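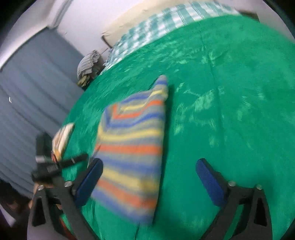 Slide 1. Striped knit, folded, on the green plush blanket.

Speaker notes, "Does Folding Save Anything?" Prullau home-keeping evening, 11th November

Leave slide 1 up while people sit down. Don't talk over it.

Start with the claim. Most of you have heard some form of it: fold your clothes the right way and you get your time back, your drawers back, and possibly your peace of mind. I've read a good deal of this stuff and I have doubts. I fold things. I'm not against folding. I want to know what I'm getting for it.

Point at the knit. Orange, yellow, blue and a sort of grayish lavender, in bands. Ask the room: sweater or small blanket? Take a show of hands. Don't settle it. The point is that once a knit is folded into a rough rectangle, people can't agree on what it is, and half the folding advice depends on being able to tell at a glance. The books say a good fold "shows you the item." Does it? Stripes show you stripes.

(If somebody says it depends on the drawer, say yes, we're coming to drawers.)

Next, the bed. Every guide I own says to fold on the bed. Flat, big, right height, close to the closet. Fine. But look at what most of us have on the bed. A plush blanket has a pile, and a pile grabs. Try to slide a sleeve across fleece and it bunches. Try to smooth a knit on it and the blanket moves too. I'd like one of these authors to fold a basket of laundry on plush and then tell me about crisp edges.

Optional demo: I'll have a fleece throw and a bare table up front. Same sweater on both. Do the table second. Don't pretend the difference is huge if it isn't on the night. At home it was noticeable with thin knits and made no difference with thick ones.

Slide 2 (text only): THE NUMBERS

The Sinura method booklet says a household "handles" 1,205 pieces of clothing a month. Read that out slowly. Then ask where it comes from. The booklet doesn't say. Handles how? If I pick up a sock, put it down and pick it up again, is that two? I wrote to the address in the back in May and got a coupon.

The earlier printing said 993. Same sentence, same page, same drawing of a smiling drawer. Either households got a lot busier between printings or somebody typed in a new figure. I'd treat both as decoration.

Pause here. There's usually a laugh. If there isn't, go on.

My own small test, for what it's worth. For one month I folded everything by the Sinura steps, then for one month I did it the way I always have, meaning in half, in half again, done. Same dresser. I kept a note each time I had to dig for something. The notes came out nearly even. The Sinura month was better for T-shirts and worse for anything knitted, which kept springing open in the drawer. One person, one dresser, no controls. Say that out loud. If I'm going to complain about other people's numbers I should be hard on mine.

Slide 3 (text only): KNITS

This is the part people come up and ask about afterward, so take time on it.

What I believe: knits should be folded and laid flat. Hanging pulls the shoulders out of shape, and I've ruined enough cardigans to be sure of it.

What I don't believe, or haven't seen shown:
That rolling is gentler than folding. Gentler to what?
That you need to refold knits every season so the creases "rest." Mine sat from May until fall and came out with creases that dropped after an hour of wear.
That tissue paper between the layers does anything for everyday sweaters. Maybe for something your grandmother made. For the rest it's more paper in the drawer.
That standing a knit on its edge works. It slumps. Put it in a box and it slumps in the box.

Mention the Mena drawer dividers, because someone will ask. I bought a set. They're fine. They divide the drawer. The leaflet promises more than that and I have no idea how a divider would deliver it. My knits are too bulky for the narrow slots, so I use two of the pieces and the others are in the garage.

Slide 4 (text only): SO WHAT DO I DO

Keep this short, people are getting restless by now.

Fold the bulky stuff first while you have room. Sleeves in, then thirds, then in half, and stop. If one corner sticks out, let it stick out. It's going in a drawer. Fold thin knits on something hard if you have it. Stack by weight, heavy at the bottom. I used to stack by color, and it looked good for a day or so.

Small cloths and odds and ends go in their own pile off to one side of the bed, and they get folded last or not at all. I don't fold dish towels for the rag bin. I did for years. I can't tell you why.

Leave the plush blanket on the bed or take it off, up to you. I take it off now, partly for the sliding problem and partly for the fuzz. Dark wool will collect every bit of it.

Questions I got in Sfeir last time, with what I'd answer now:

How long should a load take? No idea. The booklet has a chart. I don't know anyone who has matched the chart.

Does folding wear out the fabric along the line? It might, over a long time, on a thing folded exactly the same way. I haven't seen it happen to mine. Somebody in Sfeir said they had, on linen, and I've no reason to doubt it.

Is it worth teaching kids? Teach them to put things away. The fold can come later.

Which book should I buy? Borrow one. Read the chapter on sweaters and see if you agree with it before you spend anything.

Practical: handouts are on the chair by the door, 104 printed. Sign the sheet if you want the dresser notes. Bring the fleece throw home this time.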